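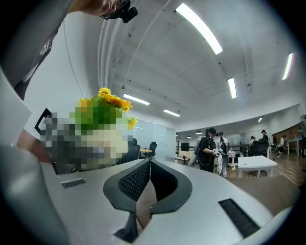

4. Placing artificial flowers and wall pieces

This section covers the Prangate stem set in an open-plan office. Read section 3 first if the wall has not been marked out.

Before you start
Wipe down the wall and let it dry. Keep the stems in their sleeves until step 3. You will need the vase, the clear filler, a soft brush and a pair of wire cutters.

4.1 Arranging the sunflowers

1. Stand the vase on a level surface against the wall. Leave 30 mm between the vase and the wall so the back leaves are not crushed.
2. Pour in 400 g of filler. Do not pack it down yet.
3. Take the stems out of their sleeves and bend the leaves outward by hand, starting with the lowest leaf.
4. Insert the tallest stems first, at the back. Group the large heads close together.
5. Add the small heads lower down and to one side.
6. Turn each head a little toward the room. Hold the stem just under the flower when you turn it.
7. Press the filler down around the stems and top up if needed.

Note: Stems longer than 342 mm may be shortened. Cut the bare wire end only, and fold the last part of the wire back on itself.

Caution: Cut wire is sharp. Wear eye protection and point the end toward the floor.

4.2 Frames next to the flowers

1. Hang the frame before the vase goes into position.
2. Measure 242 mm from the side of the frame to the nearest leaf. A smaller gap is acceptable in a narrow bay.
3. Check the frame with a level, then fit the lower corner pads.

Caution: Route cables clear of the leaves. Do not tie a cable to a stem or hang anything from the vase.

4.3 Care

Dust the petals with a dry brush once a month, working from the center out. Wash the leaves with a damp cloth if they are greasy. Do not use spray polish. Yellow petals fade in direct sun, so turn the vase by half every April if it stands near a window.

Replacement heads are ordered by stem number, printed on the sleeve. See section 7.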